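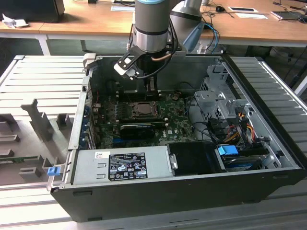
Disassembly is harder to automate than assembly, and this chapter looks at one way to measure it. The test product is a desktop computer laid on its side with the side panel off, so the gripper has to come in from above, past the drive cage and the power wires.

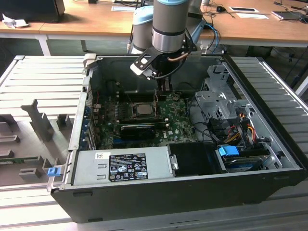

4.1 The Okard Method

Each trial is scored on reach and contact – 307 trials in all.

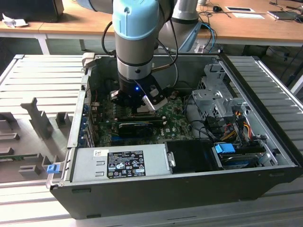

Figure 4.2 Gripper just above the motherboard.

© Prullonitz Press – Back to top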